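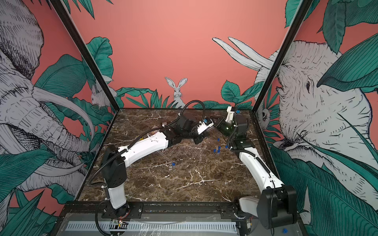

Marble-Look Tops and Picture Walls: Your Questions

By Hiba Aoun | June
Filed under: Small Spaces, Surfaces & Backdrops

Which top goes best with illustrated walls?
I love the dark brown with white veins! With pictures on three sides there's already a lot going on, and the brown holds its own without fighting them. Small bright pieces look great on it too – the little blue ones really pop.

Won't I lose small parts in the pattern?
Blue, yellow and orange are easy to find. White and cream can hide along the veins, so put those on a plain mat. Tan is somewhere in between (try one piece first and see how your eyes do).

What size is the Gikum top?
The one we cover on this page is 108 cm by 53 cm. Measure your table twice, please, and remember to leave room for the walls!

Do I need all three walls?
Nope! Start with the back one and live with it for a bit. I did the sides a month later and was thrilled with how snug the corner felt.

How do I clean the top?
Soft cloth, lukewarm water, a drop of dish soap. Wipe along the veins and then across – crumbs show up more on dark brown than you'd think.

Can I change the pictures?
Yes, and you should! Luzius Pichler swaps his every season and keeps the old sheets flat under a rug. Test your tape on a corner before you do the whole wall.

Related
- Hiding Seams in a Patterned Surface
- 12 Picture Walls We Can't Stop Looking At
- Somance Paper Panels: Sizes and Hanging
- Sorting Tiny Pieces by Color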